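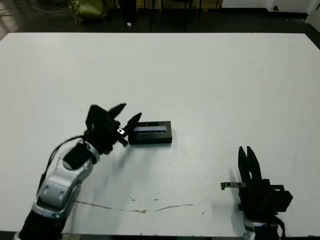

Section 3. Fitting the Jadeck lap timer to a kart

The Jadeck leaflet says the timer can be fitted at the track in the time it takes to drink a coffee. We have put them on most of the club karts at Jondville and have yet to see that happen, so do it at home the night before. Use the biggest table you've got, and a white one if there's a choice. Charge the timer fully before you start. The battery light goes green well before the battery is full, so go by the percentage on the screen.

What you need

Timer, cradle and the two short bolts supplied
Magnetic sensor with its lead
Cable ties (buy your own, the supplied ones snap in cold weather)
Tape measure, clean rag, brake cleaner

Mounting the cradle

1. Wipe down the steering wheel hub and let it dry.

2. Hold the cradle against the hub and turn the wheel fully both ways. On the Turska cadet chassis the lower corner hits the driver's knee at full lock. The maker's drawing shows no such problem, but the driver in the drawing has no legs.

3. Fit the bolts finger tight, check the angle with the driver seated, then tighten. Stop when the rubber washer starts to bulge.

4. Click the timer in and pull on it hard. If it comes out in your hand it will come out on the kerbs.

Note: Semple sell a "vibration-proof" cradle for a good deal more money. We tried one for a season and couldn't tell the difference. The standard one with a cable tie around it has stayed put.

Fitting the sensor

5. The sensor reads a magnetic strip buried in the track, so it has to sit low. Fix it to the floor tray, flat side down, on the opposite side from the engine.

6. Keep it at least 400 mm from the ignition coil. The leaflet gives a smaller figure. Ours missed laps at the smaller figure.

7. Run the lead along the chassis rail and up the steering column. Leave enough slack at the column for full lock in both directions. Tie it every hand's width or so, and keep it clear of the brake rod.

CAUTION: Press the brake pedal to the floor several times with the lead in place. Nothing should touch, catch or rub. Do not take the kart out until you have checked this.

Settings

8. Hold the left button until the menu appears. Under TRACK, set the number of strips. Jondville has 3. The timer also offers an AUTO setting that claims to work this out for you. It settled on a different number each session when we used it, so enter the number yourself.

9. Set the RPM warning only if you have the pickup wire fitted. Without the wire the timer will still show a number, and it will sit near 2000 whatever the engine is doing. Ignore it.

10. Leave PREDICTIVE LAP switched off for new drivers. It may be accurate, though we have our doubts, and either way it gets them looking at the wheel in the middle of a corner.

Checking it on track

11. Do 3 slow laps and come in. The screen should list one time for every full lap. If a lap is missing, lower the sensor slightly and try again. If lap times are about a third of what you expect, go back to step 8.

12. Compare one session against the official times before you believe any of it. Small differences are normal. If you find a large one, the official time is the one that counts, whatever the driver says.

CAUTION: Never pressure wash the timer. It is sold as waterproof. Rain hasn't hurt ours so far, but take it off the wheel before the kart gets cleaned.

Winter storage is covered in Section 5.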